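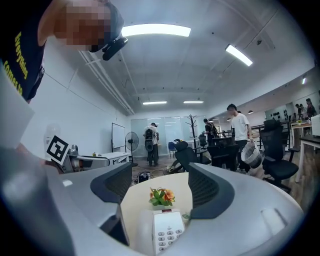

How a Fundraiser Protects Wild Land

A fundraiser is a way to collect money for a shared purpose. One purpose is keeping wild land wild.

Step 1: Set a goal. The group picks a piece of land and learns its price. Suppose Arlow Marsh needs $621 for a new fence.

Step 2: Collect gifts. A gift of money is called a donation. If the group has $514 by the end of August, it still needs $107.

Step 3: Write it down. Each donation goes on a list with the date and the amount. The list is called a ledger. Two people check it - one reads, one adds.

Step 4: Spend it on the goal. The money pays for posts, wire and work. Receipts are kept with the ledger.

Words to know
Donation: money or goods given freely.
Ledger: a written record of money.
Habitat: the place where a plant or animal lives.

Written by Zuleica Portela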